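Do beta readers who all want a prologue cut know something I don't?
Posted in Drafting and Revision

Safta Enache
My fantasy novel opens with a prologue set in the port of Keken, 215 years before chapter one. It runs 12 pages. Three of my 5 beta readers told me to cut it, and two of those admitted they skip prologues on principle, so I'm not sure why I should listen to them. I keep seeing "agents hate prologues" repeated with no source. Plenty of books on my shelf have one. Is this a real problem or just something writers tell each other? The main story follows a tax clerk, Grecu, who doesn't learn what happened in Keken until late in the book.

Lakine
Cut it. If it mattered it would be chapter one.

Priltadley
I don't buy "if it mattered it would be chapter one." Chapter one is when your clerk's story starts, and the thing in Keken happened two centuries earlier. Those are different jobs.

That said, I'd be suspicious of your prologue for another reason. You say Grecu finds out late. So the reader knows for most of the book and has to wait for him to catch up. Do you want that? It can work if knowing makes us worry for him. It's dull if we're only waiting for him to read the right ledger.

I had one in my last draft, 3,686 words, and defended it for months. Then I gave two people the book without it and didn't say anything was missing. One was confused about a sword. The other didn't notice. 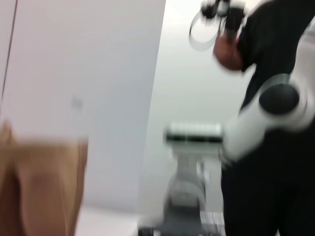 I moved the sword business into a conversation in chapter four and left the rest out. Your book may go the other way. Try it on someone who hasn't seen either version, and ask them where they got bored before you ask about the prologue at all. I'd ignore the two who skip prologues, but I'd want to hear a lot more from the third.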